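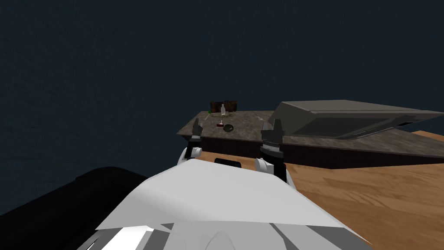 3 October 2026 - kitchen chores, simulation side

2 comments | 51 shares

Finally a whole day on the counter-clearing work, and I'm writing this up while it's fresh. Short version for anyone skimming: the thing put a bottle away in sim tonight and I cheered loud enough that Theresia came in from the hallway.

Where we were this morning. The Jorberg planner (Luzius's branch, the one with the new approach step) would get both arms up to the counter nicely and then dither. It would pick a target, start toward it, decide the other arm was better placed, back off, start again. I watched it do that for most of a coffee. Anyone who has tried to clean a kitchen with a second person in it knows the feeling!

Roksolana's guess was that the two arms were being scored separately and nothing charged them for switching. She was right. We added a small switching cost and a short commitment window after each choice, and the dithering stopped on the first run. I had a much uglier fix half written, now deleted with pleasure.

Runs today, all on the granite-top kitchen, starting pose with both grippers open in front of the counter edge:

- 240 episodes total, split across the easy and the cluttered layouts
- 92 of them got the chosen object lifted and set down in the target zone
- the rest mostly died at the grasp, a few at the lift
- 2 crashed the simulator outright (logs are in the usual folder, Luzius please look, I think it's the contact solver again)

That's not a rate anybody would accept from a dishwasher, I know. But in the spring we were pleased when the hand got to the right side of the counter, so I'm allowed to be happy about it.

What works: tall, upright, standing on its own. Bottles are great. The fingers come in level, close at mid-height, and up it goes. Boxy containers are fine too if there's a gap on at least one side. If two of them are pushed up against each other the arm tends to take the near one and shove the far one along the counter, and the planner then thinks the far one is exactly where it used to be. We need to re-look at the counter after every contact, and I'd like that done before we touch anything else.

What doesn't: flat things. Anything low and long lying on the stone is miserable. The fingertips come down, touch the countertop, and the force limit trips before they've closed. Flurina suggested dragging it to the front edge and pinching it where it overhangs, the way she picks up a credit card. I love this idea. I tried it by hand with the teleop sticks after lunch and got it on the third go - so the hardware model can do it, and the rest is ours to teach.

Bowls sit somewhere in between. Rim grasp is okay when the bowl is empty and the rim is reachable. We haven't put anything in one yet. Elfriede asked the obvious question at stand-up (what happens with soup?) and got the answer she expected.

Visual side note: dark objects against the dark wall are still giving the detector trouble. The white bottle gets found every time, the brown containers come and go depending on head pitch. I tilted the head down a little and it improved, then I lost the back of the counter. Could try a lighter wall in half the training kitchens so it doesn't learn our one favorite color. Theresia has a wall randomizer from the Mabuza project that she says can be dropped in with very little work.

On whether any of this means machines can do chores yet. Elfriede and I went back and forth on it over tea. Her position is that "chores" is the wrong unit, because clearing a counter is forty little decisions about what belongs where and the lifting is the least of it. Mine is that the lifting was impossible for so long that I'm going to enjoy it for a week before worrying about where the salt lives. We agreed that wiping is probably closer than tidying. A wipe forgives you for being off by a finger's width, and picking up a spoon does not. I'd put a wipe task on the list for November if people are up for it.

Also, the Cundthorpe people want to see the shop-floor version (bin to tray, same arms, same grippers). It's an easier job in most ways, with known parts and known spots, and I'd be glad to reuse the switching fix there. Roksolana is sending them the config.

To do:
- re-observe after contact (me)
- edge-drag skill, collect 51 teleop demos to start (Flurina, me)
- wall randomizer (Theresia)
- simulator crash (Luzius)
- check the finger pad friction against the real pads in Saltthorpe, I suspect ours are too grippy
- rename the "final_final" checkpoint, sorry, that was me

Left the cluttered layout running overnight with the new commitment window set a bit longer. Will plot it when I'm in.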